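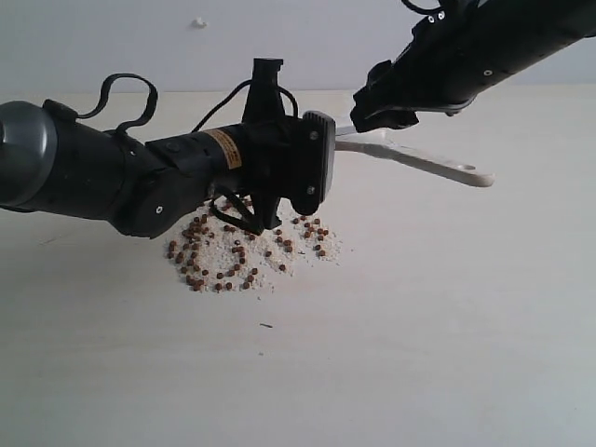

시편 읽기 모임 정기 회의록

일시: 2026년 2월 28일
장소: 둘베르크(Dullberg) 회관 2층
안건: 올해 본문 확정, 읽기 책자 인쇄, 11월 공동 낭독, 기타

공유 42

1. 지난 회의 이후 경과

지난번에 나눠 준 읽기표 185부가 모두 나갔다. 온라인 자료실 위스테오(Wisteo)에 올린 낭독 음원도 듣는 사람이 꾸준히 늘어 누적 241회가 되었다. 시작할 때는 이만큼 나가리라고 생각한 사람이 없었으니 정말 반가운 소식이다! 음원 가운데 시편 130편을 두 번 올린 것은 하나로 합치기로 했고, 음량이 작다는 지적이 있던 123편은 다시 녹음한다.

2. 올해 본문

'성전에 올라가는 노래'라는 표제가 붙은 120편부터 134편까지를 올해 본문으로 확정했다. 후보로 함께 올랐던 119편은 한 번에 다루기에 길다는 의견이 많아 내년으로 넘긴다. 올라가는 노래는 대부분 짧아서 소리 내어 읽고, 잠시 멈추고, 다시 읽기에 참 좋다. 처음 오는 분도 금방 따라올 수 있다는 점에 다들 고개를 끄덕였다.

표제의 뜻을 두고 이야기가 길어졌다. 절기에 예루살렘으로 올라가던 순례자들이 부른 노래라는 설명이 가장 널리 알려져 있지만, 성전 계단과 연결하는 전승도 있고 포로지에서 돌아오는 길과 연결하는 해석도 있다. 어느 하나로 정하지 않고 책자 앞머리에 세 가지를 나란히 싣기로 했다. (이 부분에서 예정 시간을 훌쩍 넘겼는데, 그만큼 재미있었다.)

121편 첫 절의 산이 도움이 오는 곳을 가리키는지, 길에서 만나는 위험을 가리키는지도 물음이 나왔다. "나의 도움이 어디서 올까"를 정말로 묻는 말로 읽으면 2절의 대답이 훨씬 힘 있게 들린다는 의견에 호응이 컸다. 실제로 두 사람이 1절과 2절을 나누어 읽어 보았고, 듣는 맛이 확 달라졌다. 이 방식은 다음 모임에서 124편과 129편에도 써 본다. 두 편 모두 "이스라엘은 이제 말하기를"이라는 구절이 들어 있어 선창과 합창으로 나누기 알맞다.

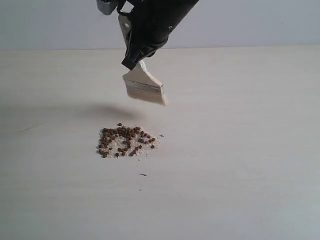
한 참석자는 133편을 맨 마지막에 읽으면 어떻겠느냐고 물으면서, 함께 사는 기쁨을 노래한 시로 한 해를 닫으면 마음에 오래 남을 것 같다고 했다. 좋은 생각이라는 반응이 이어졌으나, 134편이 밤에 성전에 서 있는 이들을 부르고 복을 비는 말로 끝나는 만큼 본래 순서를 지키자는 쪽으로 뜻이 모였다. 대신 133편은 11월 공동 낭독의 여는 시로 한 번 더 읽는다.

3. 읽기 책자 인쇄

퓌티에(Putier) 인쇄소에서 견적을 받았다. 500부 기준으로 하고, 글자는 지난 책자보다 한 단계 키운다. 작은 글씨 때문에 뒤쪽 시편을 건너뛰었다는 분이 있었다. 본문 옆에 여백을 넉넉히 두어 각자 적을 자리를 만드는 안도 그대로 통과되었다. 표지 색은 결정하지 못했다. 짙은 남색과 황토색이 팽팽하게 갈려 다음 회의에서 견본을 보고 고른다.

절 번호를 본문 안에 작게 넣을지 바깥 여백으로 뺄지도 논의했다. 소리 내어 읽을 때 눈이 걸리지 않도록 바깥으로 빼되, 찾기 쉽게 굵은 글자로 한다.

4. 11월 공동 낭독

페트스리(Phetsri) 낭독 모임과 함께하는 행사로, 열다섯 편을 하루에 이어 읽는다. 두 모임이 한 편씩 번갈아 맡고 134편은 모두 함께 읽는다. 두 모임이 쓰는 번역이 달라서 걱정하는 목소리도 있었는데, 저마다 읽던 번역으로 읽는 편이 오히려 귀를 새롭게 한다는 데 의견이 모였다. 함께 읽는 134편만 미리 하나로 맞춘다. 127편은 양쪽 모두 맡고 싶어 해서 두 번역으로 잇달아 읽기로 했다. 벌써 기대가 크다!

반주는 넣지 않는다. 편과 편 사이의 침묵은 넉넉히 두고, 길이는 연습하면서 정한다.

5. 기타

- 회의 시작 전에 한 편을 낭독하는 순서를 계속한다. 다음 차례는 126편.
- 어려운 낱말 풀이를 책자 뒤에 붙인다. '게달'과 '메섹'(120편)부터 정리한다.
- 위스테오 자료실의 음원 제목은 편 번호가 앞에 오도록 통일한다.
- 131편을 외워 오겠다는 분이 여럿 나왔다. 세 절이니 다 같이 도전해 보기로!

다음 회의 안건: 표지 견본, 134편 번역 선택, 124편과 129편 나누어 읽기

댓글 4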